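The Night I Was Almost Late for My Own Lodge

I had the wrong shoes on. That's what I remember best about the evening I joined the lodge in Irkdale, and I've been to enough meetings since then that you'd think something loftier would have stuck. Everybody else was in black lace-ups polished to the point where you could have checked your teeth in them, and I was standing in the anteroom in a pair of brown suede things I'd bought for a cousin's wedding. The man on the door looked down, looked up again, and said, "You'll be fine, they mostly look at the top half." I've loved him for it ever since.

I'd better explain how I got there. I'm not a joiner. I lasted one season in a bowling league and a month and a half in a choir (I can't read music, and they found out). My grandfather was a Mason, though, and when he died we found a case under his bed with an apron in it, folded in tissue, and a little dues card for every year going back to before my mother was born. He never said a word about it. My mother remembered him going out on Wednesday nights smelling of shoe polish and coming home smelling of cigars, and that was the whole of the family's knowledge on the subject.

So I wrote to the lodge. I expected silence, or maybe a robed figure at the foot of my bed. What I got was a phone call from Fadi Saliba, the secretary, who wanted to know whether I'd like to come to supper and whether I ate lamb.

If you're picturing secret knocks, well, there's some of that, and I'm not going to tell you about it. But the thing that surprised me was the waiting. It took eight months from that phone call to the night of the brown shoes. First came the supper. Then a second supper. Then three members drove out to my house and sat on my couch and asked me why I wanted to join, whether I believed in a supreme being, whether my wife minded, and whether I could afford the dues without taking anything away from my family. They were serious about that last one. One of them asked it twice, in slightly different words, and watched my face both times.

My wife, who had planned to be out that evening and then canceled because she wasn't going to miss it for anything, asked them what they did all night. There was a long pause. "A lot of minutes," Fadi said.

He wasn't kidding! I have now sat through more minutes than I'd have thought the human frame could bear. We read the minutes of the last meeting. We correct the minutes of the last meeting. Once we spent most of a half hour on whether a motion about the boiler had been "tabled" or "laid over," and a man I'd taken to be asleep for the entire discussion opened his eyes and quoted the bylaws from memory, chapter and line, and was right.

But then there are the old minute books, and those are where I got hooked. The lodge has a cupboard full of them. The early ones are in a brown ink that has faded to the color of weak tea, in handwriting so beautiful you want to frame it until you try to read it. I asked if I could go through them, thinking I might find my grandfather, and Fadi handed over the key with a look of such relief that I should have known I'd just volunteered for something. I'm now the lodge historian. There was no vote that I recall.

I did find my grandfather. He's in there as a young man, proposed and balloted and admitted, and then for years he turns up only in the attendance lists. Then he's suddenly everywhere. He was on the relief fund, which paid out to widows and to members who'd been hurt at the mill, and in one bad winter he signed for 16 payments between Christmas and the thaw. The names of the people who got the money aren't in the book. Each entry just says "a worthy case," and the sum. He must have walked around town for the rest of his life knowing which doors he'd knocked on. I read those pages on the floor with my back against the cupboard and had to go get a glass of water.

It isn't all noble, and I'd be lying if I said it was. Masons have been falling out with each other for as long as there have been Masons. Our own great quarrel was with the lodge over in Henddale, and it began with chairs. We lent them 12 for an installation. They returned them, or they said they did, and we said the ones that came back were a different set and worse. Letters went back and forth. A Brother Tessier, who was our Master that year and clearly had a gift for this kind of thing, wrote one that ran to nine pages and used the word "perfidy" twice. Henddale replied in a single paragraph inviting him to come and count their furniture. He went! He reported back to the lodge that he had been "received with cake," and after that the correspondence gets noticeably friendlier.
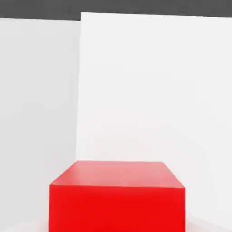
There was a nastier one later on, and I thought hard about whether to put it in here. A member named Burkier was charged with talking about lodge business in a tavern, and with calling the Master something the clerk declined to write down. They held a trial. I hadn't known we did that. Witnesses were heard, he was allowed somebody to speak for him, and the whole thing was copied out fair, all of it, in that tea-colored ink. He was suspended for a year. What gets me is the next page, where he's been suspended for all of two weeks and his barn burns down, and the lodge votes him money for lumber without a single voice against. The same men. Some of them had testified. He came back when his year was up and served as our treasurer until he died, and I've found no sign that anyone brought up the tavern again, at least on paper.

I've told that story at dinner parties and it gets different reactions. A friend of mine thinks it's lovely. My brother thinks it's exactly what's wrong with clubs, that you can haul a man up for running his mouth and then feel good about yourselves with a few boards. I go back and forth. I do think about how few places there are now where you can be in real trouble with people and still be one of theirs.

We're smaller than we used to be, and that's no secret. The dining room downstairs was built to seat 200, and there's a photograph on the stairs of it full, every man in a stiff collar and looking furious about it. The membership roll got as high as 570 at one point, which I had to check against a second book before I believed it. On a good night now we fill two tables at the kitchen end, where the heat is. There's talk every year of selling the building, and every year somebody stands up and says over my dead body, and since that person tends to be over eighty it lands differently than it would from you or me.

But we got three new men this past May, all of them under forty, and one had found us by wandering in to ask about renting the hall for his band. (We said yes to the band. They're very loud. The boiler has not been the same.) He asked me at supper what the point of it all was, with his mouth full, and I gave him some long answer about charity and character and the dignity of old forms. He nodded politely all the way through. Then he asked if it was always the same guys who did the dishes.

It is, so I handed him a towel. We stood there at the big sink until almost eleven, and he told me about his dad, who'd moved out West and didn't call much, and I told him about the case under the bed. Fadi came in to lock up and found us still talking with the water gone cold and half the pans not done.

I wear my grandfather's apron now. The strings had to be replaced and there's a stain near one corner that the dry cleaner said she could probably get out, and I asked her to leave it. I bought the black shoes, too. They pinch.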